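Zweiarm-Projekt: Reihenfolge beim Tablett packen
Forum der Robotik-AG > Projekte > Snacktablett

idrisa_s
Freitag, 23. August 2024
Wir müssen uns auf eine Reihenfolge einigen. Aufgabe ist ja: Sandwich, Getränk und etwas Süßes aufs leere Tablett, zwei Arme, Zeitlimit fünf Minuten. Mein Vorschlag: zuerst das Sandwich mit dem linken Arm, danach die Cola mit dem rechten. Meinungen?

nyokabi_r
Würde ich andersrum machen. Die Flasche ist schwer und steht fest, die Folie vom Sandwich rutscht. Wenn das Sandwich schon liegt und der rechte Arm mit der Flasche drüberfährt, haben wir wieder den Salat wie im Februar.

idrisa_s
Im Februar hatten wir noch die alten Greifpunkte. Seitdem greifen wir am Rand der Packung und nicht mehr in der Mitte.

kombo_b
Greifpunkt hin oder her, von 20 Versuchen mit Sandwich sind fast alle Fehler beim Ablegen passiert und nicht beim Greifen. Steht im Protokoll von Esther.

nyokabi_r
Eben. Dann das Sandwich zum Schluss, wenn sonst nichts mehr bewegt wird.

akash.d
Bin bei Idrisa. Zum Schluss ist auf dem Tablett am wenigsten Platz, und das Sandwich braucht am meisten. Die Riegel kriegt man auch noch in eine Ecke.
Anderes Thema: Kann der Korb ein Stück weiter vom Kabel weg? Das liegt direkt daneben auf dem Tisch.

kombo_b
Kabel kommt Montag in den Kabelkanal. Den Korb bitte stehen lassen, sonst müssen wir die Positionen neu einlernen.

akash.d
Ok.

esther_nz
Zum Protokoll: Die 20 Versuche waren alle mit Sandwich zuerst. Die andere Reihenfolge hat noch keiner probiert, also kann man daraus nichts ableiten. Ich würde beide Varianten je 30 Mal laufen lassen, gleiche Ausgangslage, gleiche Geschwindigkeit.

nyokabi_r
Einverstanden. Wer baut nach jedem Durchgang wieder auf?

idrisa_s
Akash und ich. Ich halte Sandwich zuerst weiter für besser, aber gut, dann messen wir. Foto vom Aufbau hängt dran, bitte alles wieder so hinstellen. 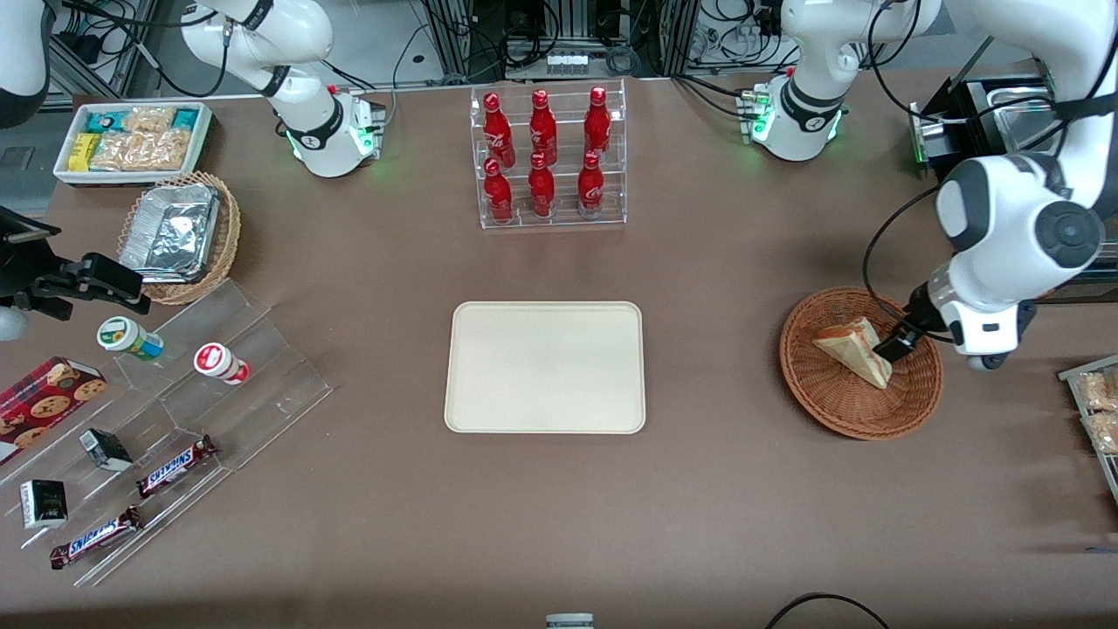
Aufbau Snacktablett, linker Arm am Sandwich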